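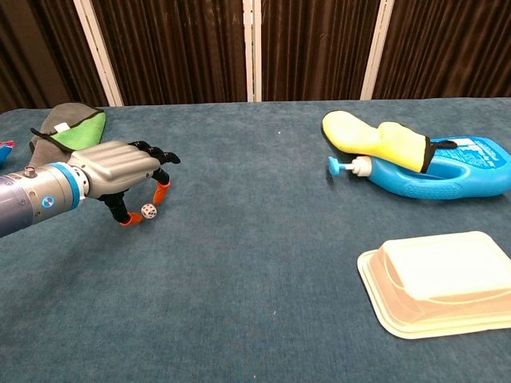
Speaker notes: Student Manipulation Project, Bekley program
Presenter: Ayanda Engelbrecht
Version of 18/01/2022

Slide 1. Opening

Good afternoon. Thank the hosts and the Arnent Foundation for its support of the program. State the title in full. Mention that Tshepo Mathebula and Mayu Uchida are in the audience and will take technical questions at the end.

Slide 2. Purpose of the project

The project is a required element of the second-year robotics course. Students work in teams of four. Each team is assigned an arm and a multi-fingered hand for the term and must teach it to pick up household objects of differing size, shape and softness. Grading is based on the written record as well as on performance.

Slide 3. The object set

Explain that objects are chosen for the problems they pose. A die is small and hard, and there is very little of it to hold. A bath mitt folds and changes shape under the fingers. A detergent bottle on its side offers a molded handle, but a team must decide whether to use it. A lidded food tray lies flat and gives the hand only its rim.

Point out the die beneath the fingers. The orange fingertip pads must come down on either side of it, and a small error in height matters far more than it would with the bottle.

(Pause. Allow the audience to look.)

Slide 4. Method

Each team records 50 attempts per object before any training is done. Failed attempts are kept and labeled. Across all teams the collection now stands at 2,000 attempts. Urho Keskinen's written guide to labeling is available on request. Do not go into file formats unless asked.

Slide 5. Observations from the instructors

Teams tend to begin with the bottle and leave the die until late in the term. The course staff now recommend the reverse order. Soft items remain difficult to grade, as teams disagree on what counts as a complete pick. Haf Wynne has drafted a common definition, which will be reviewed in June.

Slide 6. Next term

Two changes are planned. Objects will be placed closer together, and teams will exchange data with the partner group at Josach. The Moulin exercise will be retained in its present form.

Slide 7. Questions

Invite questions from students first. If asked about enrollment, refer the person to the program office. Leave the contact slide up until the room has cleared.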